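Teaching the Planner to Doubt the Camera

By Omolara Nwosu
24 Aug 2024

The software group at Plorkeo has spent most of the past year on a problem that sounds minor when it is first explained. A robot arm must take rectangular blocks out of a metal bin, one at a time, without striking the walls. The arm is capable of the motion, and the gripper is strong enough to hold the parts. The difficulty lies in the code that decides where the fingers should go.

Bin picking has been studied for decades, and many factories already depend on it. Plorkeo's interest is narrower. Its customers handle short runs of simple parts, and they cannot afford a week of tuning each time a part changes. The company wants a planner that can be given the dimensions of a new block in the morning and be trusted with it by the afternoon.

The present system has two main programs. The first, called Hotar, takes in depth and color data and proposes a position and angle for every block it believes it has found. The second, Cusi, receives those proposals and searches for a path that brings the gripper to one of them and out again. Until January the two programs were joined by a simple rule: Hotar sent its best guess, and Cusi acted on it.

That rule served well enough on painted surfaces. It served poorly on bare metal. Worn sheet steel returns light unevenly, and a bright patch on a wall can leave a hole in the depth data or, worse, a surface that does not exist. Engineers reviewing the logs found planned grasps that were sound in every respect except that the block was several millimeters from where Hotar had placed it.

The group first tried to clean up the data. Filters were added, and then further filters to correct the side effects of the first ones. Results improved in some bins and declined in others. The decision was then made to leave the data largely as it was and to change what Hotar reports. In place of a single position, it now sends a spread of likely positions for each block, together with a measure of how far they disagree. 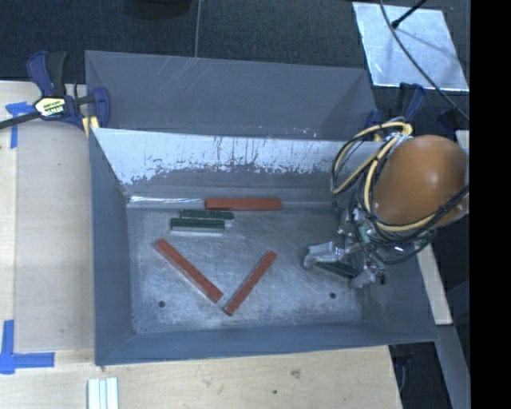
Cusi was rewritten to make use of that spread. It tests each candidate grasp against all of the likely positions and prefers the one that remains safe across the widest range. A block lying at an angle on the open floor, with space on both of its long sides, will usually score well. A block flat against a wall will usually score poorly, as one finger has nowhere to go. When no candidate passes, the planner may choose to push a block a short distance before trying again.

The cost is time. Checking every candidate against every likely position was at first far too slow, and the arm would stand idle while the search went on. The team reduced the load by checking coarse shapes first and detailed ones only where the coarse shapes came close to touching. A planning cycle is now limited to 400 milliseconds. If the limit is reached, Cusi returns the safest path found so far, or none at all.

Cables remain a weak point. The lines that serve the gripper move with the wrist, and their shape at any moment is hard to predict. Cusi treats them as a padded sleeve around the last joints of the arm. The sleeve is generous, and it rules out some grasps near the walls that a human operator would attempt without hesitation. A more exact model has been drafted but has not been approved for use on the arm.

Testing is managed through Zellov, a replay tool written within the group. Each attempt is stored with its sensor data, its list of candidates and the path that was chosen, so that a change in the planner can be run against past attempts before it reaches the hardware. The library holds 1,570 attempts. A full replay takes over 3 hours and is run before every release.

Replay has its limits, which the group acknowledges in its own guidelines. A stored attempt can show that a new version of Cusi would have chosen another grasp – it cannot show how the blocks would have moved in response. For that reason, every release must also complete 24 supervised bins on the physical arm, with the starting layouts drawn from the cases in which earlier versions disagreed with one another.

The next stage of work concerns the pushing motion. At present the distance and direction of a push are taken from a fixed table. The group intends to have Cusi select them from the same spread of positions it uses for grasping, and the interface between the two programs has already been extended to carry the extra data.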